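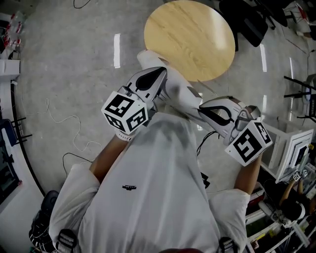
Handheld gripper work at our Judville site, with a marker cube on each unit.

1/ The Judville site has updated its rules of good practice for recording demonstrations with handheld grippers. The rules apply to all operators, including visiting staff from Undley, from the start of September. A summary follows in this thread.

2/ Floor. Cables may cross the recording area only where they lie flat. Operators walk the area before the first take and move any loop they could step into. Closed shoes are required at all times.

3/ Marker cubes. Every face must be clean, flat and fully printed. A cube with a lifted corner or a scratch across the pattern is taken out of service the same day. Do not repair faces with tape. Spare cubes are signed out at the Dalisay desk.

4/ Clothing. Plain tops without large prints are preferred. Sleeves should stay clear of the jaws and the cubes. Watches and bracelets come off before the straps go on, and straps are adjusted by the wearer - a second person may help with buckles on request.

5/ Handling. Both grippers are held by the grip only, never by the cube. When a soft item is held between two grippers, close the jaws slowly and keep the item off the floor. If it drops, finish the motion, mark the take as failed and begin again.

6/ Failed takes are kept. Of the 1,755 takes reviewed for this update, 123 had been deleted by operators before review. This practice must stop. A failed take with a correct label is a valid record under the Stiltar labeling guide, section 4.

7/ Time limits. No operator records for more than 70 minutes without a break. The break is taken away from the recording area, with both grippers set down and the straps removed. Breaks are logged by the shift lead.

8/ Privacy. Personal phones, badges and paperwork are put away before recording begins. If a person who has not signed the consent form enters the view, stop the take and report it before the end of the shift.

9/ Calibration is checked at the start of each shift and again after any knock or fall, however light. The check sheet now has a separate line for the left and the right unit. Please fill in both.

10/ The full text runs to 58 clauses and is posted at the Judville front desk and on the staff pages. Comments on the draft annex for two-person tasks are open until the end of the month. Please send them through the Undley office and quote the clause number.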